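공구 정리 로봇 서비스, 무엇을 기준으로 평가할 것인가

읽는 시간 2분

Totmont가 제공하는 양팔 로봇 공구 정리 서비스 Quaye는 공용 작업실을 운영하는 기관을 주된 고객으로 한다. 작업대에 남은 공구를 타공판의 제자리에 되돌려 거는 업무를 월 단위 계약으로 대행하는 상품이다. 본고는 Kornisdale 공용 작업실의 시범 운영을 토대로 이 서비스의 도입 타당성을 검토한다.

공구 정리는 사소한 업무로 취급되어 예산 항목에 오르는 일이 드물다. 그러나 시범 기간에 기록된 정리 작업은 198건에 이르렀으며, 종전에는 이를 모두 강사와 이용자가 나누어 맡았다. 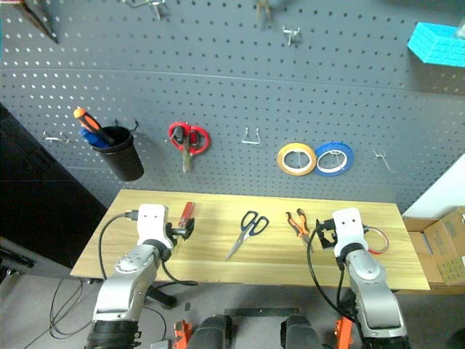 Kornisdale 작업실의 타공판과 작업대. 가위, 펜치, 드라이버가 작업대에 놓여 있다.

필자는 이 서비스의 가치를 속도에서 찾는 견해에 동의하지 않는다. 숙련된 사람이라면 같은 일을 훨씬 빨리 마친다. 평가의 중심은 형태가 제각각인 공구를 일관되게 다루는 능력에 두어야 한다. 손잡이가 벌어진 펜치는 놓인 각도에 따라 접근 방향이 달라지고, 가위는 손잡이 고리의 위치까지 파악해야 한다. 제안서의 시간당 처리량만으로는 이러한 차이를 판단할 수 없다.
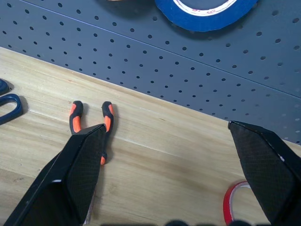

계약 조건에 대한 의견

현행 계약안은 로봇의 설치와 초기 조정을 기본 요금에 포함하나, 타공판의 배치를 변경할 경우의 재조정 비용은 별도로 정하고 있다. 작업실의 공구 구성은 학기마다 바뀐다. 운영 책임자 Abena Ansah 역시 검토 회의에서 이 조항의 수정을 요구하였으며, 필자도 같은 입장이다. 최소한 연 2회의 재조정은 기본 계약에 포함되어야 한다. 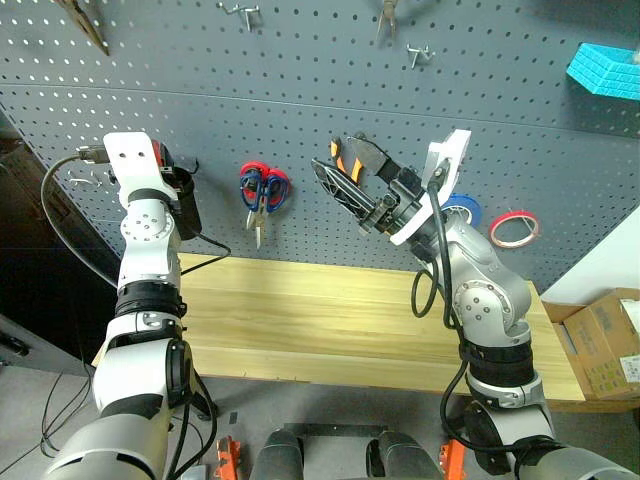

아울러 공급사는 공구 종류별 성공률을 공개할 필요가 있다. 전체 평균만 제시하면 펜치와 가위, 테이프 사이의 편차가 드러나지 않는다. 걸이에 정확히 걸린 경우와 사람이 다시 손을 댄 경우도 구분하여 보고하여야 한다. 20종이 넘는 공구를 보유한 기관이라면 이 자료 없이 계약을 체결해서는 안 된다.

이상의 조건이 반영된다면 본 서비스의 제한적 도입에 찬성한다. 적용 범위는 우선 작업대 한 곳으로 한정하고, 확대 여부는 종류별 실적을 확인한 뒤 결정하는 것이 타당하다.

글: Dima Sabbagh

최근 글
- 공용 장비 임대 계약의 유의 사항
- Disurow 자동 보관함 사용 검토
- 작업실 안전 규정 개정에 부쳐

문의: 편집실 | © 2019년 2월 Kornisdale | 맨 위로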